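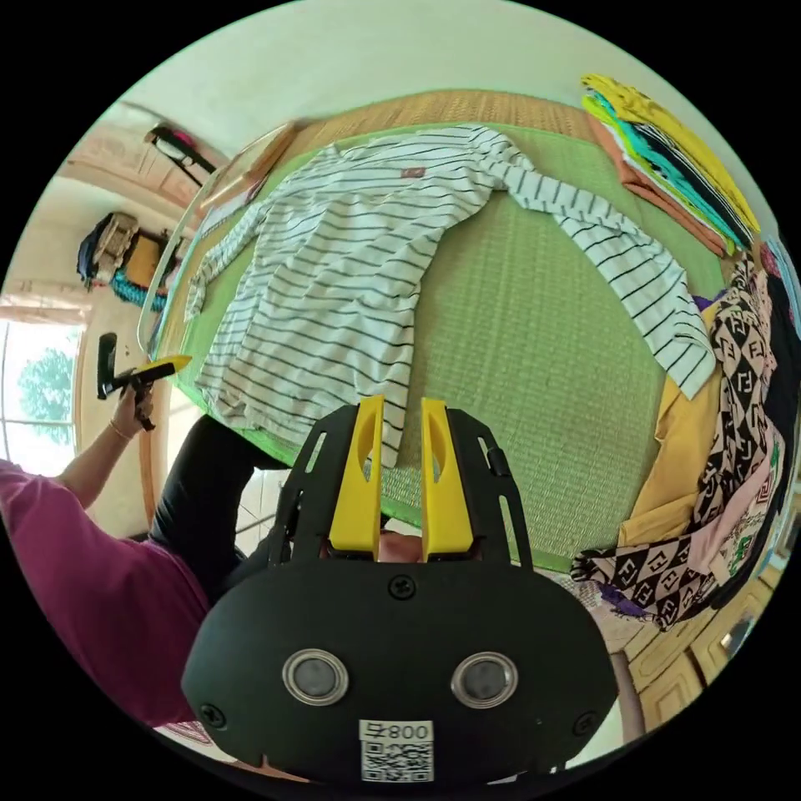
The Kasten mill in Condcombe opens its doors once a year, in February, and this time we went. The bus from Tanmont takes 32 minutes and stops by the lower gate. Admission was 7 dollars, paid in cash at a folding table.

The tour starts in the yarn store, where cones are kept by weight and fiber. From there you go up to the knitting floor. Only one line was running, so it was possible to hear the guide. She said striped jersey is slower to set up than plain, and that most of the seconds come from the first few yards after a color change. The shop sells those seconds by the pound.

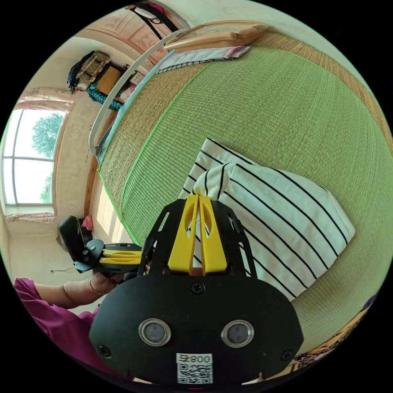
The dye house was closed for repairs, which was a disappointment. We were shown the finishing room instead, with its steam press and a long inspection table lit from underneath. The mill employs 189 people, nearly all from Condcombe and Oren.

Coffee was served in the canteen until 2. Parking is limited, and the upper floor can only be reached by stairs. Bring a sweater, as the yarn store is not heated. The shop takes cards.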